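Lornaslow Foam Floor Tiles, pack of 10

Our Lornaslow tiles have been keeping little knees comfy since we opened the Prarkside shop - and we still get lovely letters about them! Each tile is 51 cm square and clicks to its neighbour.

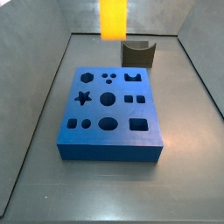

They wipe clean with warm soapy water (please don't be tempted by the washing machine, however bad the jam is). Spare edging strips are sold separately, and orders over £100 go out post free. 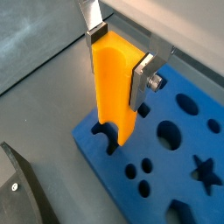

Yellow-orange block with arched end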